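Teaching by demonstration (robotics)

Teaching by demonstration is a way of giving a robot a task by showing it the motion instead of writing out each step in code. The movements are recorded along with sensor readings and used later to replay the task or to train a control program.

Methods

Two methods are common. In hand guiding, a person takes hold of the arm and moves it through the task while the joints are set to give way. In remote control, also called teleoperation, the operator steers the arm with a joystick, a handheld controller or a smaller copy of the arm. Hand guiding is easy to learn, but the person's body can block the cameras. Remote control keeps the view clear – though the operator loses the sense of touch unless force is fed back.

Bin tasks

Picking mixed objects from a bin is a common practice task. Soft and oddly shaped items are harder to grasp than plain blocks, and sloping bin walls limit the angles a gripper can use.
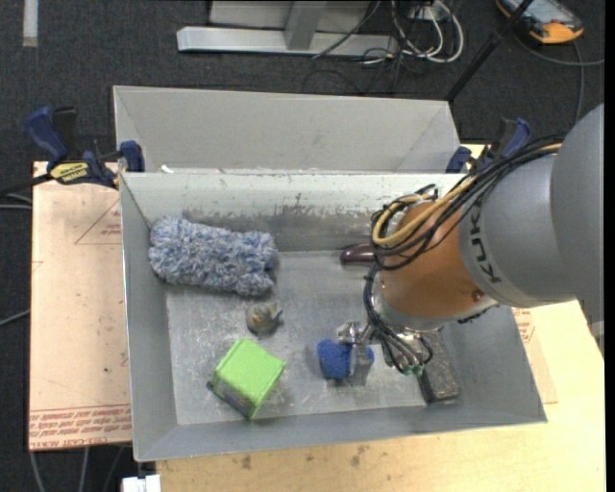

By Chrysoula Liapis | Updated Feb 22, 2022

A KUKA arm with its gripper at a blue object in a metal bin. The other objects include a duster head and a green cube.

The number of demonstrations needed varies. A Panura training guide asks for 30 per object and 200 for a mixed bin. Failed grasps are often kept in the record and labelled as such.

See also: Teleoperation; Motion planning; Grasping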